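Inflatable touring kayak loses pressure in the floor chamber overnight

Posted by Solomiia Harasym in Paddling > Repairs and maintenance

I have a Dovura inflatable tourer, three chambers, drop-stitch floor, bought second-hand in the spring. The side tubes hold. The floor doesn't. I inflate to 9 psi in the evening and by breakfast it is soft enough to push in with a thumb. I have put soapy water along both seams and over the valve with the cap on and found no bubbles. The previous owner had stuck one patch near the stern and that looks sound.

It is used on the reservoir at Paltcombe, never on salt water, and stored rolled in a garage. I would like to know whether this is likely to be the valve or the seam before I buy adhesive, as the tins are not cheap and go off once opened. I also have a trip planned for October and would prefer not to borrow a boat.

Colin Horrocks

Test the valve with the cap off. A cap with a decent gasket will hide a leaking valve for long enough to fool you, and then let the air past slowly over several hours. Inflate to working pressure, remove the cap, fill the valve cup with soapy water and wait five minutes. One small bubble every few seconds is enough to account for what you describe.

If it bubbles, press the pin down and release it several times with the pump off. Sand under the diaphragm is the usual culprit. If that makes no difference, deflate fully and tighten the valve body with the correct spanner. It is a cheap plastic ring with lugs. Hold the back nut through the fabric with your other hand or the whole thing will simply turn round. Do not use pliers. Hand tight plus a small nudge is sufficient.

Also check the temperature. A floor pumped up in warm evening sun will read lower at dawn with no leak at all. Going from 25 degrees to 10 will cost you more than 1 psi on a 9 psi floor. It would not normally go thumb-soft, so I think you do have a leak, but take both readings at the same temperature before you judge a repair.

Taras Marchuk

mine did this, was the valve. bought a new one and it was fine. Brinach sell them but check the thread, there are two sizes and they look the same in the photo

Melaniia Levchenko

Agree with Colin on the order of work. A few additions, in case the valve turns out to be clean.

Soapy water on a seam only works if the floor is at full pressure and you go slowly. Use washing-up liquid and water at one to four, put on with a brush. Sprays leave too much foam and you cannot tell your own bubbles from the leak. Do the underside as well, and go over the edge of that old patch twice.

If the seam is at fault, find out whether the boat is PVC or Hypalon before buying anything, as the adhesives are different. Clean with the solvent named on the tin, abrade lightly with 600 grit, wipe again, and apply two thin coats to both faces. Let the first coat dry fully. The second should be tacky when you bring the faces together. Roll it down hard from the centre outwards and leave it for at least 24 hours before inflating, longer in a cold garage. Bring it up to half pressure first and leave it there for an hour.

I would not use sealant poured in through the valve on a drop-stitch floor. It pools in the threads and makes a later repair harder.

Rolling is worth a thought too. If you always fold on the same line, the outer tape creases there and lifts in the end. Start the roll from the opposite end to the valve, leave the valve open, and shift the first fold by a hand's width each time.

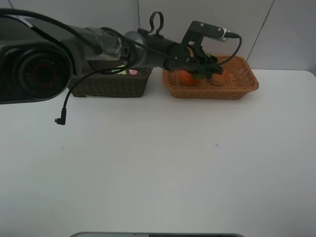
Keep the roll loose over the winter and stand nothing on top of it. When you unroll it in spring, give the fabric an hour indoors before you put any air in.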